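Session 2: The pressure cooker on a small worktop
Deolinda Peixoto, speaker notes
Running time: 28 minutes plus questions

Start with placement. A cooker needs a flat, dry surface that does not rock, and room for both handles to turn freely. On a small square table I put it near the middle of the back half. The front strip stays clear for the lid and a cloth.

Lid handling next. Wipe the gasket, check the vent against the light, then lower the lid level. The Pasier and Giris models lock differently, so read out both methods slowly. With the Pasier the lid handle must finish in line with the side handle – a few degrees short and it will not seal. 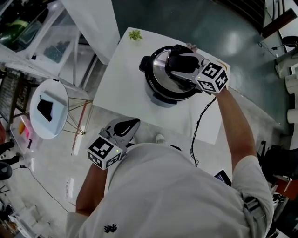
How full can the pan be?
Two thirds for most food, and half for beans, rice or anything that froths. The line stamped inside a Condidau pan marks two thirds only.

Pause for the handout. The table on page 2 lists soaking and cooking times for dried pulses. Chickpeas are the entry people query: 30 minutes from full pressure, unsoaked times are longer and are given separately.

Releasing pressure. Natural release for pulses and stock, quick release for green vegetables. Vent away from the wall units. Never force the lid while the indicator is up.

Care and storage. Wash the gasket by hand, dry it fully and store the lid upside down on the pan. Replace the gasket when it feels stiff – the Lukoševičius spares list gives the sizes.

If time is short, drop the stock section and go straight to questions. Next talk is in January, on slow cooking.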